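Ticket 3643
Product: Drolden wooden block set
Category: Missing or mixed parts
Status: Waiting on customer
Opened by: Arash Parsa

Message 1, from Arash Parsa

Hello there, and thank you in advance for reading all of this, because I do tend to go on a bit. I bought the Drolden block set in May for our play corner, and it has been a real favorite! The trouble is that I also had a Kuruc set from years back, and at some point the two got poured into the same bin (my own doing, I was in a hurry to get the floor clear before company came). Now I can't tell which pieces belong to which, and I'm fairly sure something has gone missing along the way.

What I'd love is to get the Drolden pieces back in their own box, whole, so I can pass the Kuruc ones along to my sister. I've already looked under the couch, in the dress-up trunk and behind the radiator. The radiator gave up one cube and a great deal of dust.

Message 2, from Wevero Support

Hi Arash, thank you for writing, and please don't worry about the length! Mixed sets are one of the most common things we hear about, and they're usually easier to untangle than they look.

Could you tip everything out on a flat surface with good light and tell us what shapes and colors you have? Please mention any printing too. A bowl or two is handy for keeping the sorted ones from wandering back into the pile. If you still have the leaflet from the box, the part list is on the back page.

Message 3, from Arash Parsa

No leaflet, I'm sorry to say. I think it went out with the wrapping. But I did get a good batch of them spread out, with a yellow bowl and an orange one for sorting, and it was a cheerful thing to look at after a gray morning.

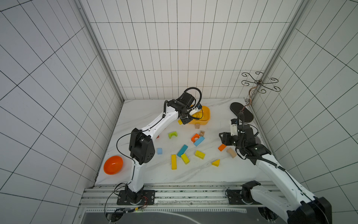 My main puzzle is the arches. I've got a lime-green one, an orange one and a curved one in plain beige, and I honestly can't remember whether the beige one came with the Drolden set or the old Kuruc. The same goes for the cubes. There's a beige one with a 2 printed on it, and I feel sure there ought to be more numbers to go with it, but the small beige cube has me stumped. Is it a plain one that's meant to be plain, or has the printing worn off over the years?

The yellow pieces I'm less worried about. There's a long one, a cube and a triangular prism among them, and they've always been the ones that end up as roofs and fences at our house. The light-blue and teal ones I would have sworn were all the same blue until I had them out on the table together.

Message 4, from Wevero Support

Thank you, that helps a lot! The colored arches and the numbered cubes are both in the Drolden part list, which runs to 80 pieces. There is no beige arch in it, so that one most likely belongs with your Kuruc blocks. We do pack a few plain cubes as spares. For yours, tilt it under a lamp and look for a faint outline on each side.

Once you've been through the rest of the bin, send us the numbers you're short and we'll mail them from our Carkine warehouse. Loose pieces usually arrive in 8 days.

Message 5, from Arash Parsa

Wonderful, thank you so much. I'll try the lamp tonight after supper and go through the bin for the other numbers over the next little while. Please leave the ticket open for me!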